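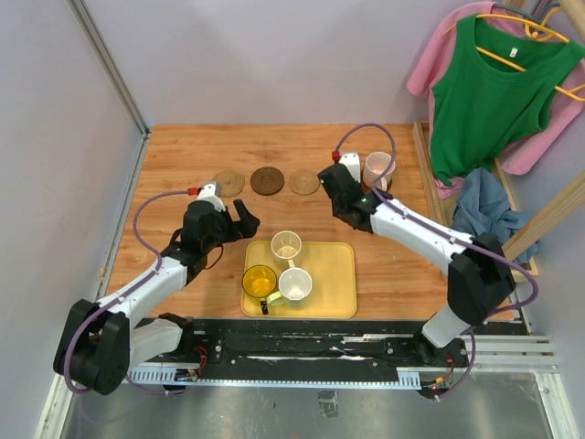

Unit 2. Standing sets and the multi-episode schedule

A standing set is a set that stays built for the whole run of a season. Scripted television depends on it far more than film does, and much of what a viewer takes to be a choice of style in a drama series comes from what the standing sets allow. For planning purposes a room on stage is treated as three walls and whatever sits between them. The enclosure at the top of the page has pale gray-lavender walls and an orange-brown wooden tabletop, and the same contrast is common in domestic sets: light neutral walls, with the warm color kept to the furniture. Pale walls take colored light well, so one room can play as morning or evening without being repainted. They also show scuffs, and touch-up paint should be in the budget.

Terms

Standing set: built once, kept on stage, lit from a fixed grid.
Swing set: built for one episode, then struck. The stage area it uses is called the swing space.
Wild wall: a wall section that can be removed to admit a camera. It is held by pins or clamps, never nailed.
Bottle episode: an episode written to use standing sets and the regular cast only.
Page count: script length in eighths of a page, used to estimate shooting time.

2.1 Why the count matters

The running case in this unit is Koltetti, a near-future drama set in the harbor town of Clultcombe. The first season was planned on four standing sets: the Abernathy kitchen, the ferry office, the records room and the upper corridor. The breakdown gives 198 scenes on those sets across the season. The remaining scenes are on location or on swing sets.

Look at where the secrets are told. In Koltetti nearly every scene in which one character lies to another takes place in the kitchen or the records room. The scripts were arranged this way on purpose. A long two-person scene is slow to shoot on location, where sound and daylight change between takes, and comparatively quick on a set that is already lit. The writers therefore put plot that could happen anywhere on the standing sets, and kept location days for material that needed the town.

2.2 Reading a breakdown

For each scene, record the set, time of day, cast numbers, page count and any special requirement (stunt, animal, playback on a screen). Group the scenes by set before you look at story order. Scenes from two or more episodes may be shot on one day if the director is shared. This is cross-boarding. It saves relighting, but it requires the actors to track what their characters know in each episode. In a drama built on withheld information the continuity notes should carry a line for this – a "known to" line, listing who holds which fact at the start of the scene.

Without that line, errors tend to show up in reactions and not in dialogue. The words are fixed by the script. A glance toward the wrong person is not.

2.3 The bottle episode

Episode 7 of Koltetti, "Truslow", takes place entirely in the records room and the upper corridor. It was written after the location budget had been spent. It has 29 scenes, fewer than any other episode in the season, and the average scene is correspondingly longer. Note three effects for discussion:

The camera crosses to the far side of the room for the first time, using the wild wall behind the shelving.
The offscreen threat is carried by sound only.
The corridor is redressed twice and plays as two different floors.

Critics often describe such episodes as "theatrical". Avoid the word in written work unless you can say which feature of staging you mean.

2.4 Exercise

Take the breakdown sheet from the course folder. Move any four location scenes onto standing sets without changing what the audience learns. Submit the revised sheet with a rationale of no more than 200 words. Give page counts in eighths and do not reduce the fractions. Sheets without a "known to" line will be returned unmarked.

Reading for Unit 3: the chapter on act breaks, and the pilot script of Koltetti up to the ferry office scene.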